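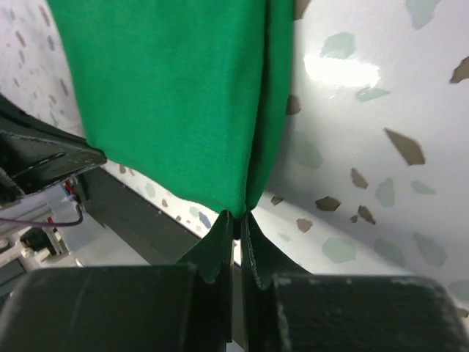 Fire risk assessment for a small shop with a flat above - do I need a new one?

Posted by Boglárka Simon, 26 Feb 2020

Hi all, hoping someone can put me straight. I took over a little alterations shop in November, ground floor only, with a rented flat upstairs that has its own front door. The last tenant left me a folder with a fire risk assessment in it, done for when the place was a card shop. My landlord says it's still fine. A firm called Plendel has quoted me £171 to do a new one, and now I'm wondering if I'm being sold something I don't need. There are only 2 of us working here and I've got one extinguisher by the till. Does the old paperwork count or not?

Aniela Laskowska
Short version - get it done again. I'm not an assessor but I run a café with a flat over it and went through all this. The assessment is meant to match how the place is used now, and irons and shelves of cloth are a different matter from birthday cards! You're allowed to do it yourself if the premises are simple and you feel up to it, but with people sleeping upstairs I'd pay. Ask what they'll say about the ceiling between you and the flat, and whether your alarm ought to be linked to theirs. Mine took the chap a good hour and he found a cupboard under the stairs I'd been cramming boxes into (oops). Also ask your landlord in writing who looks after the shared bits.

Nadari30
£171 sounds ok to me, I paid more. Check the date on your extinguisher, mine was years out.

Domański
Do write it down whatever you decide. My insurer wanted to see a copy before they'd renew.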